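Sat 9 November

Character sheets for the Cerlow play, second pass. Read all seven again before coffee, which may have been unfair to them.

Sabina's sheet for the landlady is the best of the lot and I still don't believe it. She lists what the woman likes, where she was born, what she keeps in her handbag. None of it tells an actor what to do when the lodger walks in late. Asked Sabina what the landlady wants in the second act. She said "respect." Everybody's characters want respect. Sent it back.

Nestor thinks the sheets should run longer. He points to the Prustbridge script, where the sheets ran to 432 lines and the cast apparently loved them. Maybe. I sat through Prustbridge in June and couldn't tell the two brothers apart until one of them put on a hat.
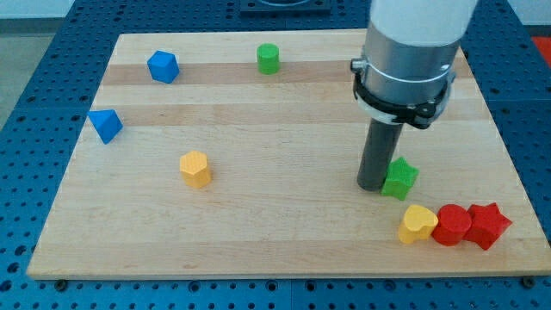 Tried the swap test with Anjana in the afternoon: cover the names, read nine speeches aloud, guess who is talking. She got the landlady every time and the doctor never. The doctor talks like me, so that's my mess to fix. Not sure the test proves much - Anjana has heard the landlady's scenes more often than anyone.

Rizwan wants to give the doctor a dead wife. I said no. A dead wife is what we reach for when a man has nothing to say. He'll bring it up again.

To do: cut the doctor's sheet to half a page, no childhood. Ask Dilruba if she'll read the lodger cold. Find out who wrote "secretly kind" on the postman's sheet and have them show me the line where he is.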